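Moving books between apartments, boxes or suitcases?
Trindum Boards > Home & Moving > Packing

Halyna Bondarchuk
OK, we're moving from Wanness to Pustham in October and I have way too many books. My sister swears by small boxes. My husband wants to put everything in rolling suitcases and make a bunch of trips. I also can't decide if the white bookshelf comes with us or gets sold (it's the cheap kind, and I've heard they hate being moved). 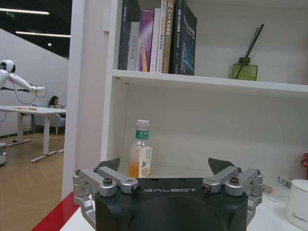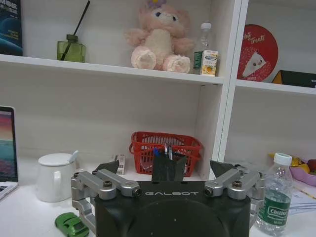 White bookshelf, both times. Opinions please, I need to start on Sunday!

Svyatoslav Maksymiv
Suitcases, no contest. I moved a whole philosophy degree that way. You pack the heavy stuff at the wheel end and roll it right to the car. Boxes killed my back for a week.

Liudmyla Ivanyshyn
Disagree! Suitcases are fine until you hit stairs, and then you're dragging 52 pounds up a step at a time and cursing. Small boxes, spines down, stuff the gaps with T-shirts. And sell the shelf. I took mine apart once and the screws never held again.

Svyatoslav Maksymiv
So don't fill it to 52 pounds? Half books, half sweaters. Easy.

Hằng Lâm
Do you need all of them though? I had 3,000 when we left Howlader and I got rid of most of them before the truck came. I've missed maybe two. One was a soup cookbook and I bought it again — used, with somebody else's notes in it, which I like better.

Liudmyla Ivanyshyn
3,000?? Where did you even sleep

Halyna Bondarchuk
Ha, I'm nowhere near that. The new place is on the second floor with no elevator, so stairs are definitely a thing. Leaning toward boxes. Hằng, where did you take yours? The used bookstore here gave me 8 dollars for two full bags and I kind of sulked all the way home.

Hằng Lâm
Library sale for most, and the rest went on the curb with a FREE sign. Gone by dinner.

Myroslav Boiko
I'd keep the shelf. If it fits through the door in one piece, don't take it apart at all, just tape the loose shelves together and carry it with a friend. Mine has done two moves like that and it's still straight.

Liudmyla Ivanyshyn
Up stairs, Myroslav? With that turn at the landing?

Myroslav Boiko
Stand it on end. Measure the landing first — I didn't, and we had to back all the way down.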